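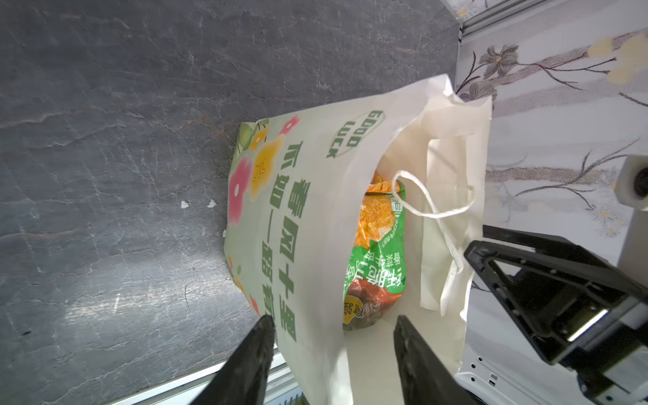

How to pack snacks in a paper gift bag (and which advice to skip)

Every fall somebody publishes a guide claiming you can turn a paper shopping bag and a few snacks into a beautiful gift in two minutes. I have doubts about the two minutes, and more about the beautiful. Still, a printed bag with cartoon flowers and a GOOD LUCK badge does half the decorating for you, so I'm willing to work with it.

What you need

One paper bag with twisted handles
Snack packages, sealed
One sheet of tissue paper, if you must
A piece of cardboard cut to fit the bottom

Step 1. Lay the bag on its side

Most tutorials have you stand the bag up and drop things in from above. Try that with a tall, slippery snack package and it folds over on itself. Put the bag flat on the counter with the mouth toward you and slide the package in. Pull the handles clear first. One of them always ends up lying across the opening, and it will catch on the package corner.

Step 2. Put the cardboard in

Filipa Fonseca swears this is unnecessary under 200 grams. I tried it her way in September with a bag from Elletton and the bottom sagged, so I use the cardboard. It takes a minute to cut.

Step 3. Check which way up the package is

Sounds silly. But if the bag has writing on it, people will hold it so the writing reads correctly, and then they look inside. Brightly colored wrappers look fine right side up and like a mistake upside down.

Step 4. Smooth the top

Paper creases as soon as you reach into it. You will read that a warm iron fixes this. It mostly moves the creases around, and I wouldn't put one anywhere near a printed flower. Run your thumb along the fold a few times and leave it alone.

Step 5. Stand it up

Lift the bag by its base with one hand and hold the package in place with the other. Don't lift by the handles yet – the snacks slide forward and you start over.

About the tissue paper

Hafiz Pelupessy uses two sheets, crumpled. I think it hides the one cheerful thing in the bag. Skip it if the wrapper is already orange and green.

About "strong" handles

Ongart sells paper bags in packs of 100 and calls the handles strong. Maybe. I wouldn't hang 725 grams of anything from twisted paper and walk far with it. For jars, use cloth.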